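How to free up space on an older Android phone without losing your photos

My Trorkero has been yelling "storage almost full" at me since October, and last week it flat out refused to update. So I finally sat down and cleaned it out, and since two of you asked how, I wrote down what I did (menus on your phone may be named a little differently, just poke around).

First, plug it in. Moving a lot of files eats battery, and mine was at 16 percent before I noticed!

Go to Settings, then Storage, and let it finish adding everything up. On mine the biggest chunk was the chat app, which had saved 326 videos from the family group. Open the chat app's own settings, find the storage page and sort by size. I kept 8 of them and deleted the rest.

Next, photos. Copy them to a computer with a USB cable before you delete a single thing. Pull down the notification shade, tap the USB message and pick File Transfer. If the computer doesn't see the phone, try another cable, because plenty of cheap ones only charge. Open a few of the copied pictures on the computer to make sure they really made it over. THEN delete them from the phone, and empty the trash folder in the gallery too, or you won't get any space back.

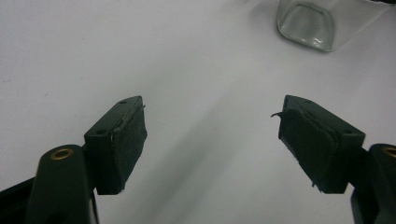 Plain white tabletop, two dark gripper jaws

Now clear the cache for your worst apps: Settings, Apps, pick the app, Storage, Clear cache. Don't hit Clear data unless you feel like logging in to everything again (I did it to Fanutero by mistake, ugh).

Last thing, restart the phone and check Storage again. The update went through on my second try.

Thanks to Elżbieta Gajewski for the cable tip!

Posted 23 January 2024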